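Pirnthorpe Neighbours Help Site
Home > House and Hobby > Cleaning and Care

How to clean matt plastic without making it shiny?
Posted by Fesosness in September. Viewed 146 times.

Good evening to all. I hope that I put this under the correct heading, because I was not sure if it belongs to cleaning or to repair.

In our hobby room we have a large bright yellow plastic piece which stands on a grey surface. It has flat faces which meet at edges, and one of the edges is long and slanted. The plastic is smooth but a little matt, and I would like very much that it stays so. The room is used by several people in the week, also in the evening, and everybody touches the yellow piece when they pass. After some months the faces have a greyish film which I feel with the fingers more than I see it. In strong light from above the top looks pale like a lemon and I can find nothing wrong there. Lower down, in the shade, the colour goes to mustard, and then I cannot say what is dirt and what is only shadow.

I have tried until now:

Dry cloth. It moves the dust from one face to the other face.
Warm water. Better, but it dries with marks along the edges.
A kitchen cream, on a small place at the back. Please do not do this. The place became shiny, and now I always see it when I go behind.

In the hardware shop on the Berhe road they sold me a bottle called Altska, which is written to be for "all hard surfaces". I did not open it yet. The text at the back is very small and says only to test on a hidden area, and my hidden area is already used for the kitchen cream.

My second worry is the edges. The dirt stays where two faces meet, and when I push there with a cloth over the nail I am afraid to scratch. Is there some tool for this? And how often should I clean a thing like this, if it is touched every day?

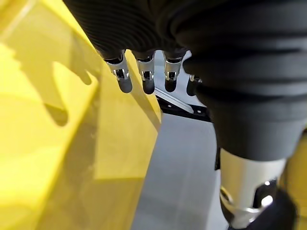 Aníbal Usuga
Washing-up liquid and warm water, and put the Altska back in the cupboard. I know it is not an exciting answer. Matt plastic looks matt because the surface is very slightly rough, and everything with a grain in it will flatten this roughness. Your kitchen cream has a grain, so you polished the place. It was not a stain and you will not wash it out, I am sorry.

I do mine in this way. One small drop of washing-up liquid in a bowl of warm water. A soft cloth, well pressed out, so that it does not drip. I wipe one face completely, from the top down, in straight lines, then I wipe the same face with a second cloth and clean water, then I dry it with a third cloth before I go to the next face. If you wash the whole piece and dry it at the end, you get exactly the marks along the edges that you told us about, because the water runs there and waits.

For the inside corners, take an old soft toothbrush. Dip, shake it out, brush along the edge and never across. The nail under the cloth is a bad idea, you press with all the force on one small point.

How often depends on the hands. In our place it is one time in the month and we had the same pieces for 7 years. They are not like new but they are even, and I think even is what the eye wants.

About the mustard colour: put a lamp low at the side and look along the face. Dirt will show a border and shadow will not.

Fesosness
Thank you, Aníbal, this was very clear. I did the first face yesterday and I dried it directly, and there are no marks at the edge. The lamp also helped. On the left side it was shadow, and I had been rubbing a shadow for 16 minutes like a fool!

May I add another one to the same page? In the same room we have a pale panel, white which goes a little to blue. It is broad, and a thin line runs down it, a fold or a seam, I honestly cannot decide which. I clean the flat part with the same method and it is good. But I do not know what to do with the line. If it is a seam, the water can perhaps go inside. If it is a fold, I am afraid that brushing makes it weaker every time, and one day it opens. The person who brought it to us has moved to another town and did not leave any paper with it.

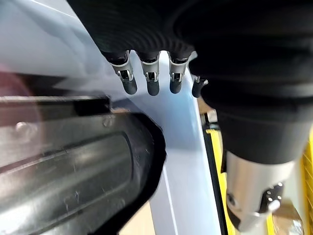
I should say also that the light in this corner is very strong near the top left, so strong that the surface looks washed out, and a spot can stay there for weeks before someone finds it. In the evening with the ceiling light off I see much more. So now I clean the panel after seven in the evening only, which my family finds strange.

The panel is not touched so much as the yellow piece. It collects dust more than fingers. Would you use water at all for this, or only a dry brush? And do I treat a fold and a seam differently, or is there one careful method which is safe for both?

Marrow and Thyme
just use a magic sponge on everything, 100 percent works, did my whole fridge

Aníbal Usuga
Please no magic sponge on the yellow one. This sponge is a very fine sandpaper, even if it feels soft. On a fridge that is glossy you may not see the difference for a long time. On matt plastic you will have a second shiny place to keep company with the first.

For the pale panel: if you do not know, treat the line as a seam. This is the stricter method and a fold will not suffer from it. Dry soft brush first, the type for painting with long hair, from the top down along the line. Then the flat parts on each side with the damp cloth, but stop a finger's width before the line. What remains in that narrow strip you take with a cotton bud which is only just damp, and you dry it immediately with the other end.

To find out what it is, you can do a small test. Close your eyes and go with the fingertip across the line, very lightly, at the height where you can reach without stretching. A fold is normally a round feeling, up and down again, and the surface continues. A seam has a small step or a gap. I was wrong with this test once, on a folding screen, so do not trust it more than it deserves.

If it is a fold, and if the panel can be moved at all, try not to bend it backwards and forwards when it is cold. Let it come to the temperature of the room first.

Fesosness
I did the test with closed eyes. I feel something round on the upper part, and lower down I am not so sure. So I stay with the method for a seam, as you say.

The yellow piece is finished on the faces I can reach, and the toothbrush was very good for the inside corners. The shiny place at the back is still shiny. The Altska I gave to my neighbour for her bath.

Aníbal Usuga
Good. Wash the cloths without fabric softener. The softener leaves a film, and then you begin again with the same greyish feeling under the fingers.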